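Spend the money on the table first

Curkard is a small assembly shop that builds control panels for pumps and gates. In spring it began to plan its first robot bench, and I asked its workshop manager to explain how a company of this size decides such a purchase. We talked for more than one hour, and the numbers were always open on the desk.

"Everybody asks me what the arm costs," the manager told me. "I answer that the arm is only one line. I have 31 lines." The list begins with the two arms and finishes with paper mats, which are bought in packs of 200. Between them are grippers, cables, trays, training hours and a part called "things we forgot", for which the shop keeps 15 per cent of the budget.

The trial bench is simple. Two white arms stand on the back side of a white table, and the small parts are push buttons with green, red and yellow caps. 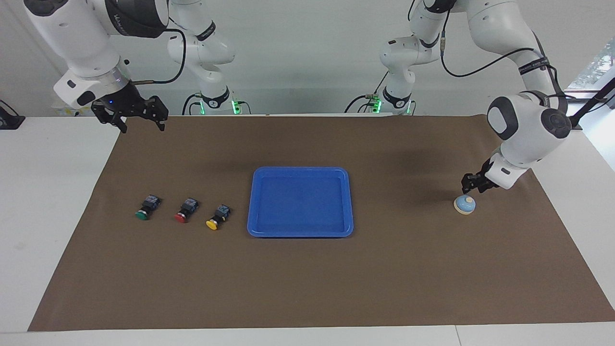
Should a small shop buy or rent the first bench?
Rent it for a few months if the supplier allows this, and buy only when you know which jobs will stay on it.

Curkard had two offers. Wukmont proposed a full package with service included, and Hjaltested sold the equipment alone at a lower price. The manager found the comparison difficult. "One paper had four pages and the other had forty. I had to write my own table to see the same things side by side."

In the end the shop chose the package for the first year. The reason was spare fingers for the grippers. Under the cheaper offer, each replacement had a separate delivery charge, and the manager expects to change fingers often while the staff are learning.

The planning software, Letis, was a smaller discussion. Its yearly licence is 2000 dollars, and the owner wanted to wait. The manager asked for it from the beginning. "If we learn one program and then change to another, we pay two times with our hours." 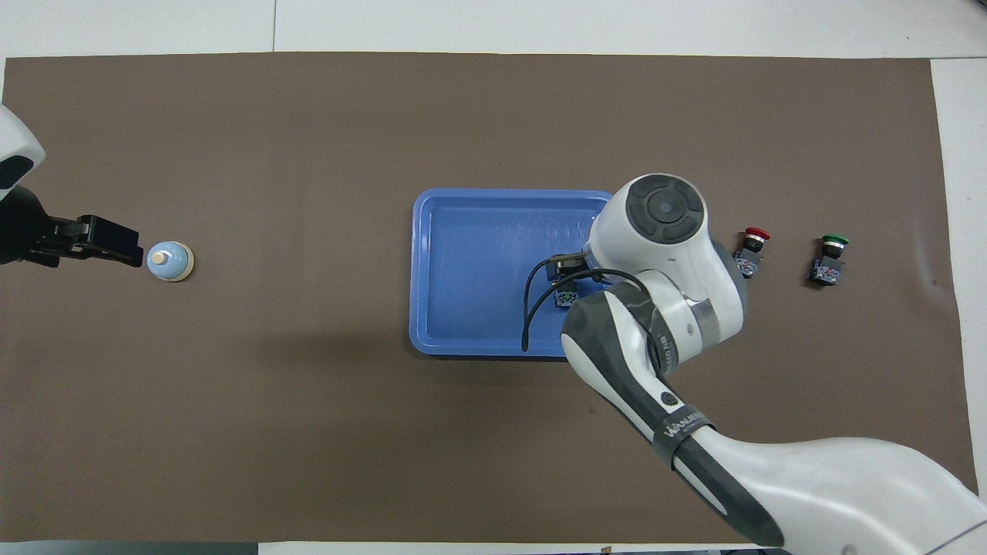 A push-button module held over the blue tray, with the red and green ones on the mat beside it.

The next decision is in October, when the shop must say if it wants a second bench. The manager has already measured the floor. "The space is there. For the electrical work I still wait for a price."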